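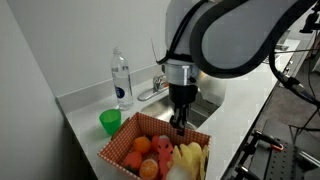 Sink counter at Clellgate: single-lever faucet, water bottle, green cup and cardboard basket.

Clellgate Building Notes
18 February 2024

KITCHENETTE COUNTERS: CLEARANCES, WIPE-DOWN AND THE BASKET RULE

The kitchenette counters have now been through their first full inspection under the revised checklist. This item covers what the checklist says about the sink end of the counter, what belongs there between uses, and how the surface, basin and faucet are to be cleaned. It replaces the sheet taped inside the cabinet doors. Please take the old sheet down if yours is still up.

Surface

The counter is a pale, lightly speckled white with a low white backsplash along the wall. The speckle hides crumbs and dried salts well, so a visual check from standing height is a poor test of whether the surface is clean. Pass a dry hand over it. Grit is easy to feel and hard to see, and grit under a sliding container is the main source of the fine scratches noted in the inspection.

Daily cleaning is warm water, a drop of dish soap and a soft cloth. Wipe from the backsplash toward the front edge, then along the front edge, then dry. Powdered cleaners and the green side of a scouring sponge are not to be used on the counter at all. Tea and coffee rings that survive the soap can be treated with Grumance diluted according to its label, left for three minutes and rinsed off with two changes of water. Do not leave a Grumance-soaked cloth lying on the surface.

Standing water is the other item. It collects in two places: behind the faucet, where the gap to the backsplash is narrow, and under anything flat-bottomed left on the counter. The first needs a cloth folded thin and pulled through from one side. The second is dealt with under Items on the Counter.

Sealant joint

The joint between counter and backsplash was rated acceptable in most rooms. Where it was not, the fault was the same each time: the bead had lifted at the inside corner, where the back wall meets the side wall. A lifted bead can be found by pressing lightly with a fingertip. If it moves, report it and keep that corner dry until it has been recut. Do not fill over an existing bead. New sealant does not bond well to old sealant, and the repair then takes longer than it would have if left alone.

Recut joints need 18 hours without water. A notice will be placed on the faucet for that period. The kitchenette in the next corridor can be used in the meantime.

Basin

The basins are stainless steel with a brushed interior. The brushing has a direction and cleaning should follow it. Circular scrubbing leaves marks that show under side lighting and cannot be removed without refinishing the basin.

The usable width, measured inside, is 448 millimeters. This matters for trays. The larger oven tray does not fit flat and should be washed at an angle with one short end resting in the basin, not balanced across the rim. Several of the dents listed in the inspection are consistent with trays having slipped.

Rinse the basin after pouring away anything salty or acidic. Pickle brine, lemon juice and the electrolyte drinks are the usual ones. Steel wool is not permitted: particles lodge in the brushed finish and rust there, and the resulting orange spots are then reported as basin corrosion. If such spots are already present, a paste of baking soda and water, rubbed with the grain, removes most of them.

The strainer should be lifted, emptied into the food waste and put back. It should not be emptied by knocking it against the basin.

Faucet

The faucets are the Eren pattern, chrome, with a short spout and a single lever handle. The short spout was selected to keep the stream inside the basin. It also means that tall vessels have to be tilted to be filled, and a full tilt puts the vessel mouth close to the aerator. Keep the mouth clear of it. Contact between bottles and the aerator was observed often enough that a line has been added to the checklist.

The lever travels further than most people use. Full flow is reached well before the end of the travel, and forcing it past that point wears the cartridge. A lever that has become stiff should be reported and not oiled. A drip that continues after the lever has been fully closed for a minute should also be reported. A few drops immediately after closing are residual water in the spout and need no action.

Chrome is wiped with the same damp cloth as the counter and then dried. Drying is the step most often skipped. Where it was skipped over a period of months, scale had built up at the base of the faucet body, and its removal took longer than the rest of the cleaning put together. Grumance may be used on scale at the same dilution as for the counter. Wrap the cloth around the base, wait, unwrap, rinse, dry.

Items on the counter

The rule on personal items has been relaxed slightly after comments from the second floor. One bottle and one cup per person may stand on the counter while that person is working nearby. They should stand at the back, close to the backsplash, where sleeves and trays do not catch them. A plain plastic water bottle with a label and a bright plastic cup, like the pair in the photograph, are good choices. Both are easy to see against a white counter, and neither breaks if knocked over.

Keep bottles capped. Put a name on the cup or use one of a distinctive color. Unmarked clear cups were the subject of most of the complaints received and will be moved to the shelf at the end of the day.

Glassware should not be left beside the basin. Put it in the rack or back in the cabinet.

Electrical items stay on the opposite counter, away from the faucet. The exception previously made for the kettle has been withdrawn.

The basket rule

Cardboard baskets have been adopted for carrying small items to and from the kitchenettes. They are light, they stack when empty, and they can be flattened and recycled once they lose their shape. They also absorb water, which is the reason for having a rule.

A basket may be placed on the counter while it is being loaded or unloaded. It may not be stored there. Before setting one down, dry the area under it. After picking it up, check the underside with the back of the hand. If the board feels cool or soft, empty the basket and stand it on its side to dry, away from the radiator. A base that has softened once will carry less afterward, and a base that has softened twice should be discarded.

Baskets may stand in front of the sink only when the faucet is off. A basket in that position hides part of the basin, and anyone using the sink from the side cannot see what has been left in it. Knives are not to be placed in a basin under any circumstances.

Load heavy items first and keep them toward the middle. Carry with both hands under the base. The rim is not a handle and will tear at the corners. Wet items do not go in a cardboard basket. Use the plastic tub from under the sink.

Replacement baskets are kept flat in the supply closet. The order placed for the current period was for 283, shared between Clellgate and the Grasness annex, and is expected to last until May. Please take one at a time. Assembled baskets that are not in use go back on the closet shelf, nested, open side up.

Working order for a full clean

The sequence below is the one used by the inspection team. It was settled on after trials at Grasness and avoids wetting the same area twice.

Remove bottles, cups and baskets to the opposite counter.
Brush dry crumbs toward the front edge and collect them.
Wipe the backsplash from the corner outward.
Wipe the counter from back to front.
Pull a thin cloth through behind the faucet.
Wipe the faucet body, spout and lever.
Wash the basin along the grain and rinse.
Empty and refit the strainer.
Dry everything in the same order.
Return bottles and cups to the back of the counter.

Cloths used on the basin are not to be used on the counter afterward. Blue cloths are for counters and gray cloths are for basins. Both go in the laundry bag on the inside of the closet door.

Reporting

Lifted sealant, stiff levers, persistent drips and dents should go to Tsung-han Tam through the maintenance form. Give the room, the fitting and the date the fault was first noticed. A photograph taken from standing height, with the whole sink end of the counter in view, is more useful than a close-up. Under Fitting, write "counter," "basin," "faucet" or "joint." Reports marked "other" are sorted last.

The revised checklist is posted inside each supply closet. The next inspection will use the same headings, with the aerator check added under Faucet and the basket check added under Items on the Counter.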